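Refinishing a pine desk - oil or poly?

brorberg_13
Posts: 173
Wednesday, April 14, 2021
Hello all! I've been sanding my old desk since February (slowly, I admit, I keep stopping for coffee) and now I can't decide on a finish. My neighbor swears by Wastine oil. I love how it smells, but I do worry about coffee rings.

kusuma_pines
Posts: 1646
Oil, oil, oil! Two thin coats, a good long wait between them, and you can touch it up whenever you like.

mekell
Posts: 2000
I'll have to disagree with my friend there. Oil is lovely on a bookcase, but a desk takes a beating. I went with a satin water-based poly on mine and it has stayed nice and pale - oil turned my last one orange within a year.
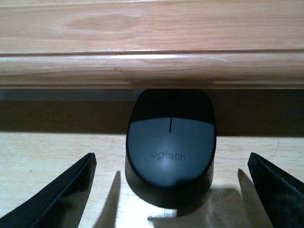 My desk and the shelf edge, molding strip and all

kusuma_pines
Orange is a bit harsh, I'd call it honey :) But that is pretty grain, I'll give you that.

brorberg_13
Oh, now I'm torn! I'll try both on the underside this weekend and let you know.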